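How Does a Robot Learn to Pick Up a Sock?

You may have heard that robots can now "teach themselves." Be careful with that one. Most of the time, a person did the teaching first, and did it over and over.

Say you want a robot to pick up a sock. A person steers the robot's gripper to the sock, closes it, and lifts. A computer saves what the robot's camera saw and how the gripper moved. Each try like this is called an example. At the Kikine project, one simple job took 200 examples. A harder one took 3,000!

Some of the pictures a robot saves look pretty dull. Two black fingers, a gray marble floor, blue walls with yellow-orange arrows on them. The computer has to work with views like this one, and it has no idea which parts matter. 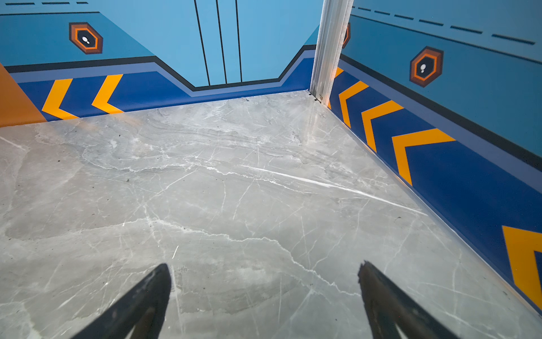 A reader named Mosquera wrote in to say that more examples always make a smarter robot, so why not just collect a million?

Well, maybe. But what if all of them come from the same room? The robot might learn that socks live on marble floors next to blue walls. Put it on a green carpet and it could get stuck. You would know a sock anywhere - a robot might not.

So when someone brags about a clever robot, try asking:

How many places did the examples come from?
Did anyone test it in a room it had never seen?
How many times did it fail?

In one Kikine test, the robot got 40 tries in a new room. It picked up the sock 4 times. The video on the project's page shows one of those 4.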